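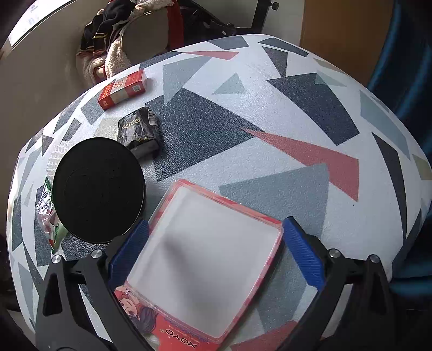 Sealing on the clear-window pouches should be done at the lower setting, according to the reply from Matdale, and the dwell time raised to make up for it. Their view is that the window film shrinks before the printed border has bonded, and that the puckering we logged in July comes from that alone.

Search the notebook Enter keyword Go

22 September 2023

Tested the Matdale suggestion on the Undico bench sealer. Two lots of window pouch, one from Denimell and one from Ağca, 10 pouches per lot. Dwell raised from 2 seconds to 3. Jaw pressure left alone. Filled with folded blotter card so the pouches would lie flat.

Denimell lot: no puckering at the window edge. Seal line even across the full width. Peel by hand was stiff and tore the film before the seal opened - acceptable.

Ağca lot: puckering reduced, still present at the corners on the side nearest the hinge. One pouch opened at the corner under light squeezing. The film feels thinner than the Denimell film but I have not measured it. Micrometer is out for calibration.

Dye test on both lots. Left the dye standing on the seal while I cleaned the jaws. Denimell clean. Ağca showed a channel at the same corner as the puckering, so the two faults are probably one fault.

Checked the lower jaw with carbon paper. Impression is lighter at the hinge end. The PTFE tape there is worn through to the weave. Counter reads 800 cycles on this tape.

To do: replace tape, repeat the Ağca lot with the pouches turned end for end. If the leak stays at the hinge it is the jaw - if it moves with the pouch it is the film. No change to the work sheet until then.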